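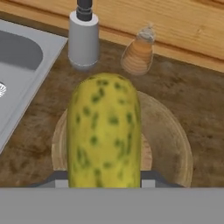
Llevo desde agosto usando Prirport para preparar una segunda nacionalidad. Es un programa de suscripción, funciona en el navegador y en el móvil, y sirve para tres tareas que hasta ahora hacía con una hoja de cálculo: contar los días de residencia, guardar los documentos con su fecha de caducidad y saber qué pide cada país. Lo he pagado yo, con la tarifa anual de 90 euros.

Mi caso es bastante corriente. Nací en un país, trabajo en otro y tengo una abuela nacida en un tercero. Viajo a menudo y cada ausencia hay que justificarla. Quien tenga una situación más sencilla seguramente no necesita pagar nada.

## Alta y primeros datos

El alta pide nacionalidad actual, país de residencia y vía por la que se quiere solicitar la nueva: residencia, descendencia, matrimonio o inversión. Después hay que meter los viajes. Se puede hacer a mano o fotografiando los sellos del pasaporte con un módulo llamado Sezer, que va incluido.

Sezer lee bien los sellos rectangulares y recientes. Con los redondos se equivoca bastante, y cuando hay dos sellos montados en la misma página toma la fecha de uno y el aeropuerto del otro. En mi pasaporte hay 56 sellos y dediqué una tarde entera a revisarlos. El programa marca en naranja las lecturas dudosas, pero dejó sin marcar varias que estaban mal, así que conviene repasarlos todos, incluidos los que da por buenos. Para los viajes sin sello hay que recurrir a las tarjetas de embarque. Admite PDF, no admite las capturas de pantalla.

## El cómputo de días

Es la parte por la que recomendaría el programa. Se elige la norma del país y el calendario separa los días que cuentan, los que no y los que dependen de cómo se interprete el día de salida. Este último detalle no lo había visto en ninguna otra herramienta. En mi expediente la diferencia entre contar y no contar los días de viaje movía la fecha de solicitud dos semanas.

Se puede simular un viaje futuro antes de comprar el billete. Se ponen las fechas y el sistema dice si se mantiene la continuidad de la residencia. Lo uso casi todos los meses. También avisa de los límites fiscales, aunque aquí se queda en un recuento de días y no entra en el centro de intereses económicos, ni en la vivienda habitual, ni en nada de lo que de verdad discute un inspector. Para eso hace falta un asesor y el programa lo dice en letra pequeña al pie de la pantalla. Yo lo pondría arriba.

## Fichas de países

Cada ficha tiene los requisitos, las tasas, los plazos legales y un apartado sobre doble nacionalidad: si se permite, si hay que renunciar a la anterior, si la renuncia es efectiva o solo declarativa. La redacción es clara. Las que he podido contrastar con la norma publicada estaban bien, salvo una que seguía mostrando una tasa antigua. Escribí al soporte y la corrigieron a la mañana siguiente.

Echo en falta que se indique la fecha de la última revisión. En una materia donde una ley cambia después de unas elecciones, o por un decreto aprobado a última hora, saber si el texto es de este año o del anterior es lo primero que uno quiere ver.

Las fichas de la vía por inversión son las más largas y las más cuidadas. Se nota a qué cliente le interesa llegar a la empresa. Hay un comparador de importes mínimos, otro de plazos y hasta un cuadro con los países a los que se puede entrar sin visado. No hay una sola línea sobre las críticas que reciben esos programas, ni sobre los que se han cerrado por presión política, y a quien esté pensando en poner dinero ahí esa información le afecta directamente. Las de descendencia, que es lo que busca la mayoría de la gente que conozco, son correctas y cortas. Sobre cómo pedir una partida de nacimiento a un registro parroquial no hay nada.

## El paquete de acompañamiento

Por 895 euros, aparte de la suscripción, ofrecen el servicio Romance: una persona revisa el expediente antes de presentarlo. No lo he contratado. Sí lo hizo Jawad Jafri, con quien comparto despacho, y me dejó ver el informe que recibió. Tenía cuatro páginas. Le señalaron una apostilla que faltaba y un apellido transcrito de dos maneras distintas, y esas dos cosas le habrían costado un requerimiento. El resto del informe repetía lo que ya aparece en la ficha del país.

Me parece caro. Un abogado que se dedique a extranjería puede cobrar menos por una revisión y además firma lo que dice. El informe de Romance lleva una cláusula en la que la empresa no responde de su contenido.

## Privacidad

Uno sube aquí el pasaporte completo, los antecedentes penales, certificados de familia y extractos bancarios. Los archivos se guardan cifrados y hay verificación en dos pasos, que viene desactivada. Hay que ir a Ajustes, luego a Cuenta, luego a Seguridad. Tendría que venir activada de serie.

Pedí una copia de mis datos y la recibí en un archivo comprimido, ordenado por carpetas. Pedí también borrar un documento y desapareció del listado al momento, aunque el aviso legal habla de conservar copias durante un tiempo que no concreta. Pregunté cuánto y la respuesta fue un enlace al mismo aviso legal.

## Comparado con Foltum

Antes probé Foltum, que tiene versión gratuita. El calendario es más bonito y la aplicación del móvil va más rápida, pero solo cuenta días naturales y no distingue entre normas. Si lo único que se quiere es controlar estancias cortas como turista, con Foltum basta. Para un expediente de nacionalidad se queda corto – y exportar los datos solo se puede hacer en la versión de pago.

Prirport exporta a hoja de cálculo y a un PDF con los viajes ordenados por fecha. Ese PDF lo adjunté como relación de ausencias y en la ventanilla lo aceptaron sin pedir otro formato. No sé si lo harán en todas.

## Lo que me ha gustado

- El cálculo con y sin días de viaje.
- La simulación de viajes futuros.
- El aviso de caducidad de los certificados, que se puede adelantar las semanas que uno quiera.
- El soporte contesta por escrito y en español.

## Lo que no

- Sezer obliga a revisar sello por sello.
- Fichas sin fecha.
- Plazo de conservación de los documentos sin concretar.
- No hay tarifa familiar. Mi pareja tendría que pagar otra suscripción entera.

Voy a renovar un año más, hasta que presente la solicitud. Después exportaré todo y me daré de baja. La baja, por cierto, se tramita desde la web; en la aplicación del móvil el botón no aparece.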